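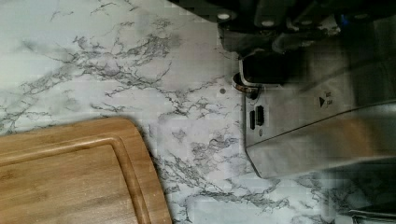
Wrist camera on the short bracket. Gripper plate on the right, corner of the bamboo board lower left.

Banlow vs Skirkix wrist camera, short bracket vs long
Forum: Perception and End Effectors
Started by kerttu_s, 2025-05-14

kerttu_s
Original poster

I have the Banlow and the Skirkix wrist cameras on loan until the end of May and I'm trying to decide which one stays on the arm. Same gripper, same controller (Elex), same counter. The frame at the top is from the Banlow on the short bracket.

The job is tabletop pick and place in a kitchen: soft objects onto a cutting board, then back to a tray. Nothing heavy or fragile. Speed is not critical. What I care about is whether the wrist view is any use in the last part of the approach, when the overhead camera loses the object behind the gripper.

Protocol is 50 grasps per camera, same start poses, object order shuffled by script. I save the wrist frame at the moment the controller commands close, plus a low-rate stream on the way in. Total so far is 1,453 frames across both cameras. I have labelled all the close frames and a portion of the stream.

Three things bother me already.

First, the gripper takes up the right half of the image on the short bracket. I expected some of it in view but not that much.

Second, compression. Look at the white parts of the counter and at the steel. Both are blocky. The veins in the marble pattern hold up well enough.

Third, I can't read the small label on the plate, next to the black arrow. I don't need to read it for the task, but it's the finest detail near the camera and I was going to use it as a quick sharpness check.

Opinions wanted on bracket length before I spend another evening on calibration.

deltaservo
Member

Half the image is not unusual for a side-mounted wrist camera. What matters is whether the fingertips and the contact region are in the other half. In your frame I see the plate, the dark body above it and bare counter between the plate and the board. I can't see where a grasp would take place. Is it behind the plate or below the bottom of the image?

If it's behind the plate, a longer bracket won't fix it. You need to move the camera around the wrist axis.

kerttu_s

Bottom right, by my calibration. There's a dark blurred shape down there under the plate and it's well inside the minimum focus distance, so I get tone and a rough outline and nothing else. Rotating the mount is possible but the cable exit limits me to one side.

plumbline_yyc
Member

I'd argue against the long bracket. I ran one on a similar arm last winter. You gain view and you lose clearance, and on a counter with a wall behind it you will hit something with it sooner or later. How close do you work to the back wall?

kerttu_s

Closer than I'd like. Wider view of the same counter below. The tray with the plush fruit is the start area, the board is the target, and everything to the right of the board is meant to be left alone.

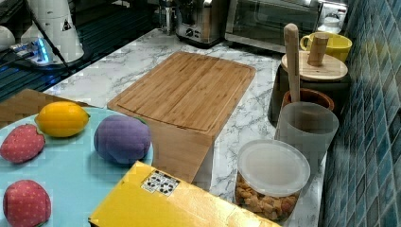

Clearance and layout

Worst spot is the right side of the board, between it and the containers. There's a clear plastic container, a cup with a long wooden utensil standing up in it, a terracotta pot, then a canister and a mug up against the tile. The utensil handle sticks up right next to the path. With the short bracket I clear it on every planned trajectory. With the long one, the Elex planner rejects a good part of the approaches from that side and picks a longer route from the left.

The board also overhangs the counter edge at its lower end. I treat the overhang as a no-place zone, mostly so the board doesn't get pushed down at that end.

plumbline_yyc

That's about what I pictured. I'd stay on the short bracket and fix the view some other way. The containers on the right will cost you more than the plate does.

deltaservo

Disagree. The containers are a planning problem and can be solved once. An obstructed view is a problem on every single grasp. If the planner finds a path from the left, let it use that path. She said speed isn't critical.

plumbline_yyc

The path from the left brings the forearm across the tray, where the next three objects are waiting. So now the overhead camera loses them too.

deltaservo

Only during transit. Take the overhead frame before the arm moves.

rowan.tiller
Member

Side question. Why is the sharpness check on the gripper at all? It sits at a fixed distance much closer than the working plane. A lens focused for the counter should be soft there. An unreadable label says very little about how the camera performs on the objects.

Use the counter. The veins are thin, dark and crackled, with a good spread of widths. There's also a small grey dot just left of the metal collar, which would make a decent reference if it turns up in more than one frame. Check the veins along the upper left against the ones near the lower right and you have a rough idea of field sharpness with no extra target.

kerttu_s

Fair point on the distance. I'll drop the label. I used the label only as it's always in the same place in the image.

On the veins: I tried vein edges for frame-to-frame tracking on the approach and they do well. The board is harder. The bamboo grain is fine and nearly parallel, so the tracker slides along it. The juice groove helps when the rounded corner is in view, and when it isn't the estimate drifts along the grain direction.

rowan.tiller

Expected. Parallel lines constrain one direction. Weight the groove corner more heavily or mask the inner field of the board altogether when you have enough marble in view.

halvor_bits
Member

Coming at this from the video side. Blockiness on plain white areas and brushed steel with detail surviving on the veins is a rate control setting. The encoder is spending its bits on edges. Before you blame either camera, check what profile each one ships with. Comparing two cameras at different bitrates tells you about the bitrates.

Also check whether the denoiser is on. Mild denoise followed by heavy compression gives that faint pixelated look on smooth metal.

kerttu_s

Checked. The Banlow was on its default profile and the Skirkix was on a higher one that I had set myself weeks ago and forgotten. So that part of my comparison is void. Denoise was on for the Banlow, off for the Skirkix.

I will rerun the stream portion with matched settings. The close frames are saved as stills on both, so they should stand.

halvor_bits

Stills pulled from the encoded stream, or separate captures?

kerttu_s

Separate on the Skirkix. From the stream on the Banlow, it seems. So they don't stand. The frame at the top of the thread is one of those.

halvor_bits

Then I'd redo the lot.

makela_mounts
Vendor

Full disclosure, we make the Mäkelä adapter plates, so weigh this accordingly. There's a middle option between the two brackets. A 5 mm spacer under the short bracket, plus 2 degrees of toe-out away from the gripper, moves the plate toward the edge of the image without adding much to the swept volume. It won't clear the view completely. It keeps the cable exit on the same side.

The drawings are free to download and it prints well enough for a test.

plumbline_yyc

Toe-out moves the grasp point further from the image centre, and she's already near the corner. You'd be pushing the thing she wants to see out of the picture.

makela_mounts

Depends on which way the camera is rolled on its mount. With the roll adjusted the spacer does most of the work and the toe-out can be left at zero. I'd try the spacer alone first.

deltaservo

Agree with trying the spacer alone. Cheap, and it only costs one recalibration.

kerttu_s

Printed the spacer. Results with the spacer only, short bracket, Banlow, matched profile, denoise off:

Plate still covers a lot of the right side but less than before. More of the counter is visible on the near side of the gripper.
The dark shape at lower right is still out of focus. Spacer makes no practical difference to that.
No new planner rejections on the right side of the board.
Blockiness on the white areas is much reduced at the higher rate. Steel is cleaner too.

The Skirkix with the same spacer has a wider view and more distortion toward the corners, and the corner is where I need it. Calibration residuals are fine in the middle and poor at lower right. The Banlow is narrower and better behaved there.

On the objects themselves both cameras are adequate. The yellow lemon is easy on either one. The strawberries segment well, seeds and all. The purple one loses its outline on both once the gripper shades it.

The translucent lid on the plastic container gives poor depth on both. I have boxed it in the planner as a solid and stopped looking at it.

rowan.tiller

What's your exposure mode? The purple object could just be the white counter driving exposure down.

kerttu_s

Auto, full image metering. I can set a metering window on the Banlow. I haven't found an equivalent on the Skirkix.

rowan.tiller

Lock it manually on both and the comparison is clean. Steel plate and white counter in the same image will pull auto exposure around every time the arm tilts.

plumbline_yyc

And if you lock it, watch the toaster oven at the back. Stainless frame and dark glass door. On a low approach angle toward that wall you may pick up a reflection.

kerttu_s

Noted. Next run: manual exposure, matched rate, separate stills on both cameras, spacer fitted, short bracket, the full 50 each. Long bracket is parked unless the lower right corner turns out to be unusable.

deltaservo

Still think you should give the long one a single pass from the left before you hand anything back. Post the close frames when you have them, please, and not just the numbers.

kerttu_s

I'll do the one pass. Frames will go in a new thread, this one has the wrong settings all through it.

Kerttu Saarela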